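Skesix is a small tool for measuring how fast a drive writes after its cache is full. We run it on used disks before they go into the Stotness array.
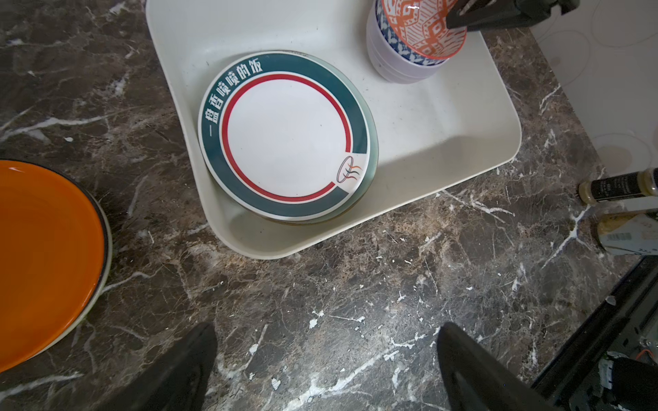

Thu Ngô asks whether the cache must be empty at the start. It must — please wait 16 minutes between runs.

## Results

The slowest disk wrote 526 MB in the last 11 seconds. Raw logs are in `logs/`, one file for each disk.
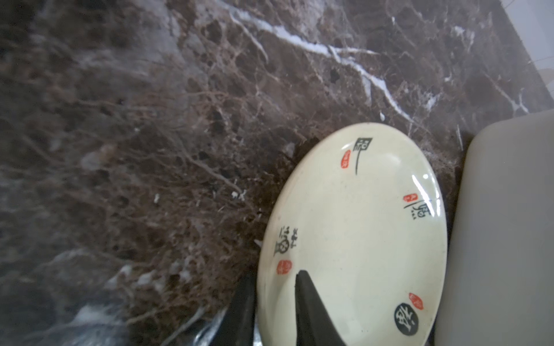 **Maintained by:** Storage Team, Onwood

Run `skesix --fill /dev/sdX` as root. All data on the disk will be lost.
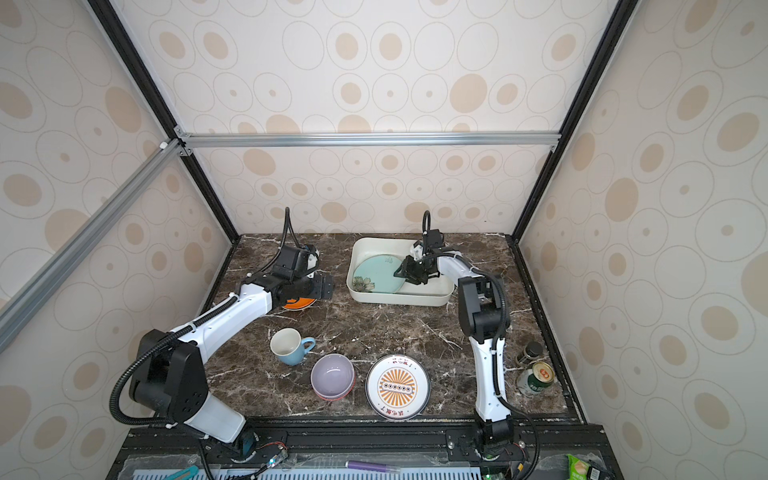
**Does it work with disks in a USB case?**
Only for reading — the write test stops with error 741.

Please send corrections to Nhàn Mạc before December.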